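Section 4. Bench set-up: sorting tray, spool and loose cable

Read this one before you unpack the feed parts. Takes 30 minutes first time, a lot less after. You need a clear flat surface, the green tray, your spool, and whatever cable came with your Jornar unit. Scissors or flush cutters too.

If you have the Bach bench kit instead, skip to 4.3. The tray is a different shape but the steps are the same.

4.1 Before you start

1. Clear the surface. Wipe it. Crumbs of old plastic get into the windings and you find them later at the worst time.

2. Put the tray down flat with the notched side where you can reach it. Does not clip to anything. It's just a tray.

3. Check the rim for cracks. Small ones at the corners are OK. A split down the wall is not, order a new one from Gurkum spares.

4. Leave the label on. Part number for the tray set is kept there on most versions and support will ask for it.

Note: Older trays have no notches. Use them anyway.

Caution: Do not use the tray for solvent, glue or anything warm. It will go soft and it will not go back.

4.2 Loose cable

Cable goes in the tray first, by itself. Not in the box with the spool, not under the spool. People put it all in together and then spend Saturday getting filament out of a cable loop.

1. Drop the cable in the tray. Let it fall how it wants.

2. Find both ends before you pull on anything. Ends first, always.

3. If a strand crosses itself, lift the top strand off. Don't pull through. Pulling through makes the small loop smaller and then you have a kink.

4. Work from one end. Open each loop with two fingers, lay it flat, go to the next.

5. When it's free, coil it loosely. A coil a bit wider than your palm is fine. No tight wraps around the hand, the jacket remembers.

6. Tie it with the soft tie. Not wire, not a rubber band.

Note: A thin cable will spring back into its old shape for a day or so. Leave it coiled in the tray overnight if you have time.

Caution: Never unplug one end and leave the other live while you untangle. Both ends out. If you are not sure which end is which, follow it by hand all the way.

If there is a hard bend that won't relax, do not use that cable. Bending it back the other way is not a repair. Set it aside, mark it, get another one.

4.3 Spool check

Do this every time you change material, not only at set-up.

1. Hold the spool by the outer rims, one hand each side. Not by the windings.

2. Look at both flanges. They should be flat and more or less parallel. A flange that leans will rub the holder once per turn and you'll hear it.

3. Look into the center hole. Anything in there — paper, packing, a bit of tape — take it out.

4. Run a thumb along the rim. Burrs come off with a fingernail or a bit of fine paper. Go easy.

5. Find the free end of the filament. Keep hold of it. From here until it's parked, someone or something is holding that end.

6. Look at the windings from the side. Even rows are good. One strand diving under its neighbors is a crossover and needs sorting before you load, see 4.4.

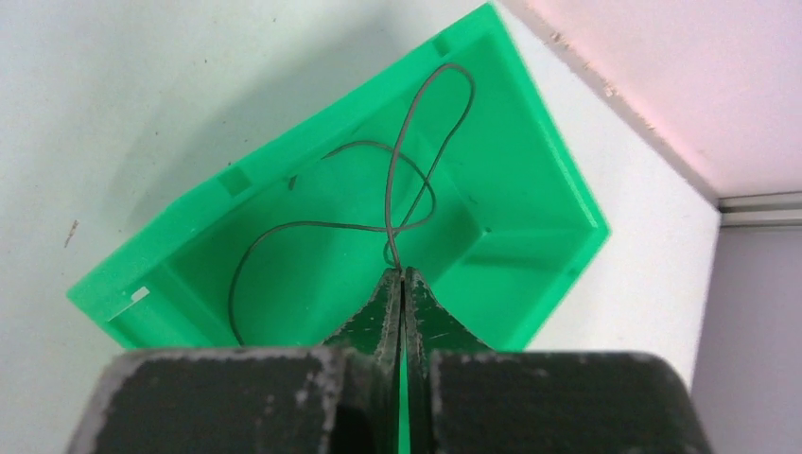
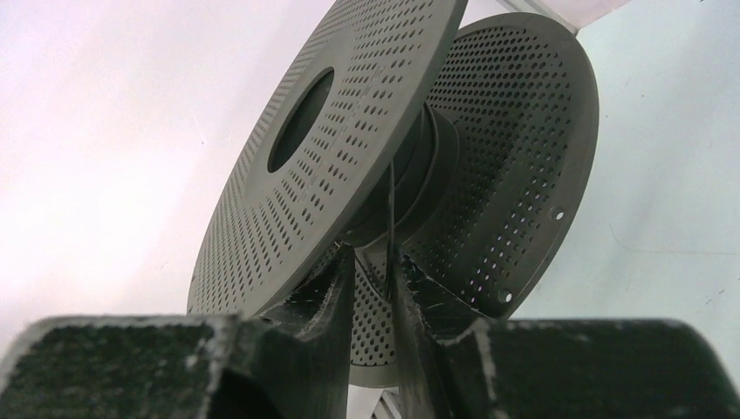

Fig. 4-1 (first picture): cable in the green tray. Fig. 4-2 (second picture): perforated spool, filament strand hanging from the hub.

Perforated flanges are normal on the newer spools, they are lighter and you can see how much is left without taking the spool off. The holes near the rim are handy for parking the end but check the size first. Filament should slide in without being forced. If it has to be pushed hard it will snap in there and then you are picking it out with tweezers.

Note: Plain flange spools from Fimden fit the same holder. Use the 2 spacer rings from the small bag, one each side. Without them the spool wanders.

Caution: Spool nearly empty? The last turns are the tightest and they come off the hub in a stiff curl. Cut the end straight before loading. Don't leave a long job running on the last few turns and walk away.

4.4 Fixing a crossover

You can do this without unwinding the whole thing. Usually.

1. Stand the spool on edge, on the surface, free end toward you.

2. Keep the end pulled lightly. Lightly. You want it straight, not stretched.

3. Unwind by turning the spool, not by lifting loops off over the flange. Lifting over the side puts a twist in every turn and the twist ends up in the feed tube.

4. Stop when you get to the strand that's trapped. Ease it out from under.

5. Wind back by turning the spool the other way. Guide the strand side to side with your finger so it lays in rows.

6. Still crossed? Go back another layer and repeat.

If the filament snaps while you do this it was brittle already. Cut back until a short piece bends without cracking, then try again. If it keeps snapping, the spool has picked up damp and should go in the dry box before you bother with anything else. See section 6 for dry box times, they are diferent for each material.

Note: Black and dark gray material is hard to read on a dark hub. Put a lamp to one side, low. The rows show up much better with light coming across them than from the top.

4.5 Parking the end

Short one, but most feed faults come from this.

1. Cut the free end at an angle.

2. Bring it to the flange without letting go of the tension.

3. Through one rim hole from the inside, and back in through the next if there's a second close by.

4. Leave a short tail. Long tails catch.

5. Give the spool a half turn. The windings should stay put.

No hole in your rim? Use the clip. No clip? Tape, folded over at one end so you can get it off again. Never tape that leaves glue on the filament.

Caution: Don't tuck the end under another turn. This is how you make a crossover.

4.6 Putting it away

Spool in the bag, bag closed, drying pack inside. Write the material on the bag with a marker, and how much is left if you weighed it. A full spool with packing is listed at 660 in the weight table (grams, table is in the back). Take the empty spool weight off your number or it means nothing.

Coiled cable goes back in the tray. Tray goes on the shelf, flat, not on end. Nothing stacked in it on top of the cable.

Cleaning: warm water, drop of dish soap, soft cloth. Dry the notches and corners properly, water sits in there. Flanges with holes get dusty — a dry brush from the inside outwards does it. Don't rinse a spool with material on it.

4.7 Quick fault list

Spool ticks once every turn: leaning flange, or a burr on the rim. Go to 4.3.

Feed stops then starts again by itself: crossover. Go to 4.4.

Spool unwinds on the shelf: end not parked. Go to 4.5, and you will probably need 4.4 frist.

Spool drifts to one side of the holder: spacer rings missing, or both on the same side.

Cable cuts out when moved: kink or bad plug. Replace, do not tape.

Tray rocks: something under it. Or it got warm at some point.

Spacer rings and soft ties are in the small parts bag up to the May parts list. After that they are ordered separately, see Gurkum spares, page 2.

Related sections
Section 3. Unpacking the Jornar unit
Section 5. Mounting the spool holder
Section 6. Dry box times by material
Section 7. Feed tube, fitting and cleaning
Bach bench kit: parts list
Fimden spools: spacer ring fitting
Gurkum spares: how to order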